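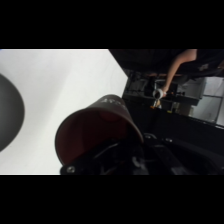

How do you get a brown coffee ring out of the bottom of a mug?

Fill it with hot water, stir in a spoonful of baking soda, leave it for a good half hour, then wipe it with a soft sponge. Stubborn rings may want a second go.

OK, so that's the question I get more than any other, and it's how most people land on this page. Welcome! This is the page for the Cordero table wash-up set, which I've been selling out of Tumville for long enough now that I can talk about it in my sleep (and apparently have). It's a set for people who wash a few things by hand at the table or counter and don't want a drawer full of gadgets to do it.

I'll go through what you get, what it's like to live with, and the stuff I'd want to know before paying for it. Grab a drink.

What's in the Cordero set

One wash bowl, one soft sponge, one cloth, and a little printed card with the care notes on it. The card gets lost, everybody loses the card, so I've put all of it on this page as well. Cups and mugs are not part of the set. I get emails about that every May when the college kids are furnishing their first places, so I'm saying it up front. Bring your own cups! Mismatched ones are nicer anyway.

The bowl

Pale gray inside, round, and deep enough that you can get a cup properly under the water instead of splashing at it. I spent ages on the depth. The first bowl we tried was lovely to look at and you could not wash a mug in it without soaking your sleeves. The one we ended up with is from the Bomatik range, and I picked it for the rim more than anything, because you can get your fingers under it and carry it to the sink full without doing that slow panicky shuffle across the kitchen.

Light gray was a choice too. White bowls show every tea drip, and dark ones make it hard to tell when the water's had enough and needs changing. With pale gray you can look down and know.

It isn't for cooking in. Please don't put it in the oven or on a burner. I'd also keep it off the very top rack of a hot dishwasher. Mine gets a rinse and a wipe and goes upside down on the drainer, and it still looks fine.

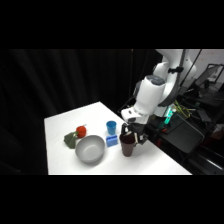
Words by the Cordero shop desk, Tumville
Filed under: Kitchen, Hand washing

The sponge

A plain rectangular block. I know, thrilling. But the block shape is the reason I keep ordering it, as a flat edge gets down into the corner where the wall of a mug meets the base, and the round sponges I tried just skated over it. The light blue one is the one I use for cups and only cups. If you do greasy pans with it you'll be tasting bacon in your tea for a week.

Squeeze it out and leave it lying on its long side somewhere with a bit of air. Don't leave it sitting in the bowl overnight. I've done it. You don't want to smell that in the morning.

I change mine when the corners go soft and rounded. Some people write in to say theirs lasts for months and some say a couple of weeks, and I believe both of them, depending on how hard you scrub and what you're scrubbing.

The cloth

Green, soft, and happy to be scrunched up. I don't iron mine or fold it or do anything sensible with it, it just lives in a heap next to the bowl. It's for drying the insides of cups and for mopping the table afterward. Wash it with your towels and skip the fabric softener, which leaves a coating on it so the water slides around and never soaks in. If yours has gone that way already, a hot wash with nothing but a splash of white vinegar usually brings it back.

How I use it

I start with the cleanest things. Water glasses and plastic cups first, then tea, then coffee, with anything that had milk in it right at the end. Warm water, a small squirt of dish soap (smaller than you think), and swish before the cups go in so the soap isn't sitting in one spot.

Small cups are the fiddly ones. If your whole hand won't fit inside, fold the cloth over the handle of a wooden spoon and turn the cup around it. If there's a spoon or a stirring stick still standing in the cup, take it out before it goes in the bowl. I've tipped a cup over that way more often than I'd like to say.

Tall mugs I lay on their side in the water and roll, so the inside gets a soak all the way around. Dark mugs need a closer look than light ones, by the way. A deep red or brown glaze hides a coffee ring beautifully and you only find it with a fingertip. If it feels a bit slick or gritty down at the bottom, it isn't done.

Printed mugs and cups with lettering want the soft sponge on the outside and nothing rougher. Scouring pads take the letters off, a bit at a time, and then one day you've got a mug that says half a word.

What it won't do

It won't shift burned-on food, it isn't big enough for dinner plates, and the bowl doesn't have a drain plug. A few people have asked for a plug. I did get a sample made up with one and it dribbled all over my table, so that was the end of that.

If you want something with a plug and a rack and room for a family's worth of dishes, look at the Bradivex tub instead, a couple of pages over. It's a good tub! It's also heavy and takes up half the counter, so measure first.

Ordering and returns

We've sold over 2000 of these sets. The order code is 1872, and if you put that in the search box it'll take you straight to the basket without wading through the tea towels. You've got 100 days to send the set back if you don't get along with it, and I don't mind if the bowl's been used. I'd rather you didn't send back the sponge, though. Keep the sponge.

Spare sponges come in packs of 7, and the cloths are sold singly in the same green. Orders placed before noon usually go out that afternoon.

If the bowl turns up chipped, send me a photo and I'll put another one in the mail. Hang on to the box until you've checked it over.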